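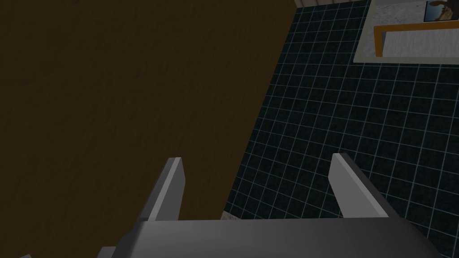
Plellia home kit with the Hustville rooms: my impressions so far

Forum > Simulation > Kits and scene packs

torquewrench_sam
Posts: 3517
Fri 15 November

OK, I've been promising this write-up in the other thread for ages, so I'm finally sitting down to it. This is the Plellia home kit from Wumside, the version that comes with the Hustville room pack and the two-armed Krishnan robot already set up. I paid for my own license, regular hobby tier, and I've had it running most evenings for 9 days.

Short version: I love it! Longer version: I love it, and some of it made me want to lie down on the carpet for a while.

For anyone who hasn't looked at it, you get a set of indoor rooms that you can shuffle, a pile of household stuff to put in them, and a robot you drive by hand or hand over to your own code. You pick your views (there's one on each gripper and one up on the body) and everything gets saved together, so you can go back through a run later. It's aimed at people like us who want to try grasping and moving through a house before we trust a real arm near a real mug.

Going through it in the order I ran into things:

1. Setup. Way easier than I expected. The installer pulled everything down by itself, I clicked through a license page, and it opened straight into a room. My machine isn't special, it's the same tower I've been complaining about here since forever, and it ran fine once I turned the shadows down a notch. The one snag was the controller mapping. It came up with left and right swapped and the setting to fix it is under "Session" and not under "Input", which cost me a whole evening and a fair amount of bad language.

2. The rooms. This is where I got hooked. The surfaces have so much variety! Wood grain, speckled stone, brick, dark tile with pale grout lines, plank floors, and you can reroll them whenever you like. If you've ever trained something on one gray box of a room and then watched it fall apart as soon as it saw a rug, you know why I'm excited. The plush toy on the counter has become my favorite thing to send the arms after. I think it's meant to be a panda.

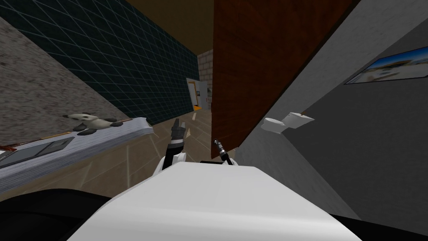 3. The views. The body view gives you both arms reaching out ahead of you with the room beyond, and I drive from that one almost all the time. The finger view is for the last little bit, when you're lining up and want to see the gap between the two fingers and what's under it. Switching is one key. I wish there was a way to have both up side by side while driving. You can get them side by side in playback, so it's clearly not impossible.

4. Tilt. You can let the view lean over as the body leans, or you can lock it level. I leave it leaning. It feels strange at first, walls running off at a diagonal and so on, but my code has to deal with a leaning view anyway so I figure I should be looking at the same thing it does.

5. Grasping. Good, with a catch. Rigid things behave well. Soft things are a little too forgiving for my taste, they sort of settle into the fingers and stay put. I'd be careful about bragging over any success rate with soft toys.

6. Saving and replay. Excellent. Best part of the package. I can scrub through a run, stop anywhere, and restart from that point with different settings. I used to do this with a folder of scripts held together with hope.

Happy to try stuff out if you're on the fence. Ask away.

mossyrobot
Posts: 8

Thanks for this! Total beginner question, sorry. Do you need to know how to code to get anything out of it? I've got a small desktop arm from a class I took and I'd love to mess around in a bigger space than my desk.

torquewrench_sam

Not for driving around and saving runs, no. You can have a great time with only a controller. You'll want a bit of scripting for the shuffle settings, but the manual has snippets you can paste and change. Start with the kitchen counter exercise, it's very friendly.

gantrygoose

Nice write-up, but I'm going to push back a little. I had the Plellia kit on a trial last spring and gave it up because of exactly the thing you're praising. The rooms are shuffled so hard that they stop being rooms. Furniture against odd walls, surfaces that don't belong together, a bathroom piece in a spot where I'd never expect to find one. My setup is supposed to learn that a sink is near a mirror and a couch faces a TV. You throw all of that away when everything's random.

And the price went up since then, didn't it?

torquewrench_sam

It did go up a bit, yes. Fair point on the shuffle too, although there's a slider for it now. All the way down and you get the rooms as they were designed. I keep it pretty high because I'm training grasping and getting through doorways and I don't want it leaning on layout.

gantrygoose

Didn't know about the slider. That wasn't in the trial. Is it per room or for the whole house?

torquewrench_sam

Whole house. Per room would be better, I agree with you there.

pivotandpaint

I'm with gantrygoose on layout but I'd still buy it for the surfaces alone. We run a two-person shop doing shelf-picking for small warehouses and I don't care in the least what a bathroom looks like. What I need is for the finger view to see wood, stone, tile and shiny stuff at bad angles, with a shadow across it now and then. The Hustville pack is the cheapest way I've found to get that. The pale edge on the gripper fingers against a dark panel is the kind of contrast that tripped up our old detector all the time.

One gripe of my own. The Krishnan arms are nothing like ours, and bringing in your own robot is a paid add-on. Grr.

mossyrobot

Wait, so I couldn't use my desktop arm in there?

pivotandpaint

You could, with the add-on. Or drive the Krishnan and learn on that. I'd do the second one first if I were you, see if you even like it before spending more.

tin_lantern

Can somebody tell me how the hallways are? My whole project is getting down a corridor with both arms up without smacking into a door that's been left open. Every pack I've tried has corridors wide enough for a truck.

torquewrench_sam

Oh, you're going to be happy. The hallways are tight! Doors swing into them, there are pictures on the walls, and the far end usually opens onto something else (another room, a tiled wall, another door). With the arms raised in front you lose sight of most of the floor right ahead of you, same as on real hardware. I've clipped door edges so many times. There's a contact log that tells you which link touched what, and mine is long and embarrassing.

tin_lantern

Sold, or close to it. Does the contact log give you forces or only yes/no?

torquewrench_sam

Forces, but smoothed. I wouldn't read too much into the peaks.

gantrygoose

The smoothing is heavy. In my trial a solid whack on a door frame came out looking like a nudge. If collision forces matter to you, tin_lantern, test that before you pay. Drive into something on purpose and look at the plot.

ratchet_ruth

Been using Plellia since the early version, mostly for after-school sessions with teenagers. Want to add a vote for the replay tool because I think people skip over it. The kids drive, they crash, and then we go back and stop it right before the crash and ask what they could see from there. It's the best conversation starter I've got. Half of them switch to the finger view the second they're let loose and then can't tell which way they're facing, so these days they do a whole session on the body view first.

Load times are my complaint. It takes about 15 seconds to bring up a new house on our laptops, and a room full of bored teenagers can do a lot in that time.

torquewrench_sam

Ha, I can imagine. Try turning on "keep last house" if you haven't, it makes going back to the previous one much quicker.

ratchet_ruth

I had no idea that was there. Trying it on our next session, thank you! 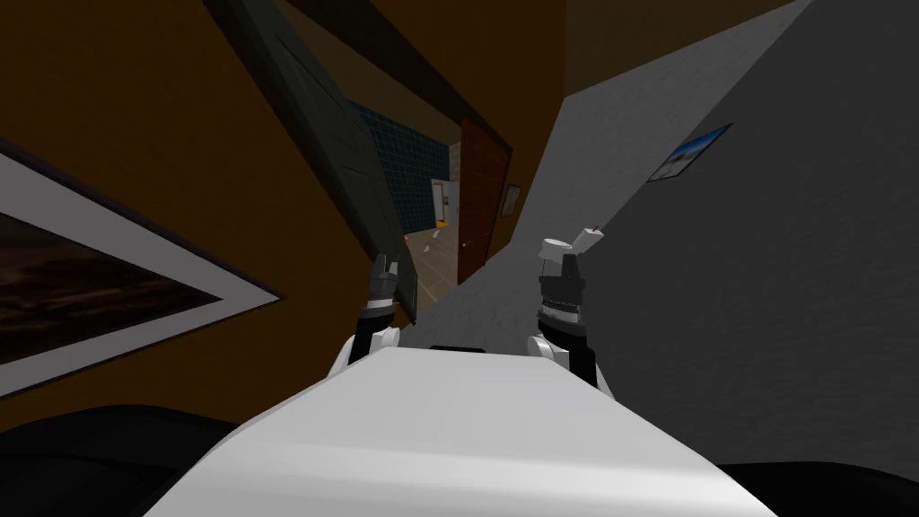

Ajith Pillai

Hi all, I work on the room packs at Wumside. I read here a lot and don't post much, and I'm not going to pitch anything. A few answers to things that came up.

Shuffle per room: yes, it's being worked on. The plan is December. Please don't hold me to a day.

Force smoothing: gantrygoose is right that it was heavy in the trial. You can turn it down under Session > Contacts > Filter, and "none" is a valid choice. The plots get very spiky with it off, so save a run both ways and compare. The default is still too strong in my opinion and I've argued for changing it.

Swapped controller sides: known bug with certain pads, and I agree the setting is in a silly place.

Soft objects: also a fair criticism. They're tuned to be stable on modest machines. There's a stiffness value in the object file that you can raise, but expect it to run slower.

tin_lantern, if you try the hallways, look for the "door angle" range in the house settings. Widening it makes the corridors a lot more annoying, in a good way I hope.

gantrygoose

Appreciate the straight answers. If the per-room slider shows up I'll give it another go. Still think the robot import should be in the base price.

pivotandpaint

Seconded, loudly.

Ajith Pillai

Heard. Not my department, but I'll pass it along with the link to this thread.

tin_lantern

Grabbed the trial tonight and went straight for a hallway. Left arm into the door on my first run. Then the right arm into the wall while I was backing away from the door. I'm having a fantastic time. Where does it put the contact log, by the way? I can't find the folder.

torquewrench_sam

Inside the run's own folder, under "events". Open it in any text editor. And post the plot with the filter off, I want to see how spiky it gets!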